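The Slow Death of a Sourdough Starter

Posted in July by Vira Derkach
Last updated: Friday
454 shares | 4 comments

I have been keeping a sourdough starter alive since the winter, and I would like it on record that I did not ask for it.

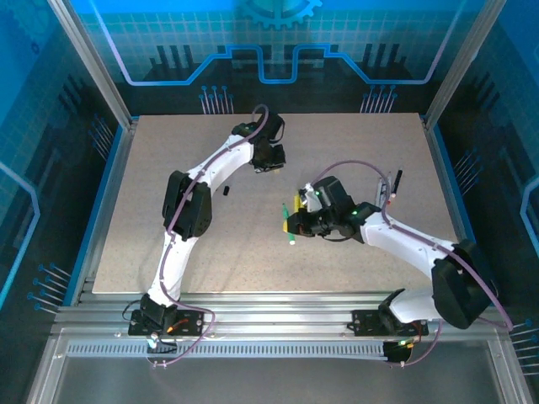 Annunziata Caputo wrote in to say that my last post on bread was "defeatist", that any fool can keep flour and water going in a jar, and that her own starter had come through two house moves and a divorce without missing a feed. I have thought about this a good deal. Mostly at feeding time, when I have both hands full and can't write back.

The starter came from Oleksandra Kuzmenko, who handed it over in a jam jar with the lid on loosely and a sheet of instructions in very small writing. She called it a gift. I have since learned that people with starters are always trying to get shot of some, in the way that people with courgettes are, and that a jar on your doorstep means you were simply next on the street.

Still, I was keen. I bought a proving basket. I bought a blade on a stick for making the little cuts in the top, which I have used on the bread once and on parcels ever since. I bought a bag of rye flour from Cârstea, the shop by the station where everything is in brown paper and the man weighs things out as if he were selling you his own teeth. I named the starter Drirudard, after a village in a novel I never finished. That should have told me something.

The first loaf was flat. The second was flat with a hole in it. The third rose properly, and I took it round to Danylo Palamarchuk, who lives two doors down and bakes for a living, and he turned it over, knocked on the bottom, listened, and said it was a very good shape. I went home happy and had got as far as the gate before I noticed he hadn't said anything about the bread.

What the books leave out is the arithmetic. You feed the thing, and so it doubles, and so you have to throw half of it away or feed the lot and have twice as much tomorrow. The half you throw away is called discard, and there is a whole branch of cookery given over to people who can't bring themselves to bin it. I have made discard pancakes. I have made discard crackers, which were all right, and a discard chocolate cake, which tasted like chocolate cake that had been told off. At one point in the spring I was baking three evenings a week to use up the leftovers of something I was only feeding so that I could bake at the weekend.

Then there are holidays. We went to the coast in May, to a rented place called Zukivau (painted on a bit of driftwood, no idea either), and I had to decide what to do about the jar. You can put a starter in the fridge and it will sulk there quite safely for a fortnight. I knew this. I had read it in several places. I took it with me anyway, wedged upright in a saucepan in the footwell, and it came up through the lid somewhere past the services. The car still smells faintly of beer when it's warm.

My mother-in-law, to whom I explained all this, said that when she was a girl they got their bread from the baker because he was the one with the oven. She wasn't making a point. She just went back to her crossword.

Anyway, it's on its way out. It started with a layer of grey liquid on top, which the forums call hooch and which is meant to be harmless. I poured it off. Then it stopped rising by lunchtime, and then by teatime, and now it gives two or three bubbles in the evening -- big, tired ones -- and goes back to being paste. I have tried warmer water. I have tried the airing cupboard. I tried a dollop of honey, on advice, and all that did was attract ants.

Annunziata would say I should give it rye and twice-daily feeds for a week, and I'm sure she's right. I've got the rye. It's on the shelf next to the jar. Every morning I look at the pair of them and have toast, from a sliced white loaf made by Sernau, which costs next to nothing, is the same every time, and has never needed taking to the seaside.

I did scrape a spoonful into a clean pot and put it at the back of the fridge. Just in case. If anybody near me wants it, there's a jam jar going, and I can write the instructions out quite small.

4 comments

Oleksandra Nazarenko: Mine went pink. Do not let it go pink.

Danylo Palamarchuk: It WAS a good shape.

Oleksandra Kuzmenko: I'd like the jar back at some point, if that's all right.

Annunziata Caputo: Twice a day, rye, somewhere warm. I'm not cross.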